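Custstead / Rooms / The Desk Week / Gallery

Home Rooms Small Fixes Gallery Write to Me

The Desk Week: a gallery of one very stubborn corner

If you've been following along you know the back room has been "nearly done" since before the holidays. Well, it's nearly done again! I gave myself one week in January to sort out the desk, the shelf above it in my head (still not built, don't ask) and the box of cords that has moved house with me twice. I stopped on 26th January with cold coffee and a sore back, and I'm pretty pleased.

Most of the notes in this gallery are about the desk itself, and I've put my thoughts in the order I did the work. It's a long page for a small corner, so get comfortable.

The desk

I found it through Rajput, the secondhand furniture place out past the feed store, and it was the third one I looked at. The first had a drawer that wouldn't open and the second smelled like a basement. This one I liked from the doorway. It's a warm orangey brown with a real shine to it, and the grain wanders across the top in long dark lines that I could look at all day instead of answering email. I paid 732 for the desk and delivery together, which made me gulp a little, but the last desk was a folding table and I'd been bumping my knees on it for years.

Shiny wood does show everything. Fingerprints, crumbs, the ring from one careless glass — all of it. I wipe it down with a barely damp cloth and then go over it again with a dry one, and that's the whole routine. My sister-in-law swears by lemon oil. I tried it on the underside first and it stayed tacky for two days, so the lemon oil has gone back under the sink.

The books

I wanted books on the desk, and I know the tidy people will wince. I tried the clear desk thing for a while and hated it. It felt like working at a bank. So the books live toward the back, where I can reach them without getting up, and the front stays open for my hands and whatever I'm doing. The rule I've made is that a new one can only come in if another goes out to the hallway shelf. I've broken it once already (it was a library book, so I'm not sure it counts). 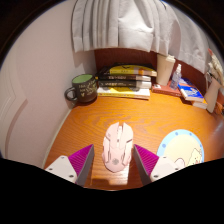
The other rule is that nothing gets to live on the front half unless I use it every single day. The mouse made the cut, obviously. I went with pale pink and I'm not even a pink person, but against that orange-brown wood it looks so cheerful that I've stopped apologizing for it. It's one of those angular gaming ones with the sides that flare out, and no, I don't play anything. I just got tired of the flat little kind that made my hand cramp by lunchtime. No pad under it so far, just the round one with the light blue border off to the right. I keep going back and forth on it, because I hate to cover up the grain, but I also don't love the thought of scuffing the finish in that one spot. If any of you have a thin pad you like, in a color that won't fight with pink, write and tell me.

The light

I moved the desk 11 inches to the left on the third day. Eleven! It took me longer to decide on that than to do it. Where it was before, I had glare right in my eyes by midmorning and I was squinting at everything. Now the brightness mostly lands on the wood and I can work through it. There's still a shiny patch if I sit up very straight, so I slouch. Problem solved.

The lamp is a Stendar I've had forever, with a new shade. The old shade had a scorch mark I'd been turning to the wall. I looked at a Brastby one too, and it was lovely, but it was as wide as a sombrero and I'd have been ducking around it all day.

The cords

This is the part I put off. I sat on the floor with the box and a roll of masking tape and labeled every cord I could identify, then gave myself 20 minutes to work out the rest. Anything still a mystery after that went in a bag by the door. I kept one of the mysteries. It looked expensive.

What's left

The shelf. A better chair, someday. Something for the wall, though I want to live with it bare for a bit before I go putting holes in it. And I still owe you the hallway, which is where everything from this room went, so you can imagine the state of it.

Recent galleries

The Hallway, Before
A Linen Closet in One Afternoon
Three Ways I Ruined a Windowsill
Kitchen Drawers, Round Two
The Porch Bench Gets Painted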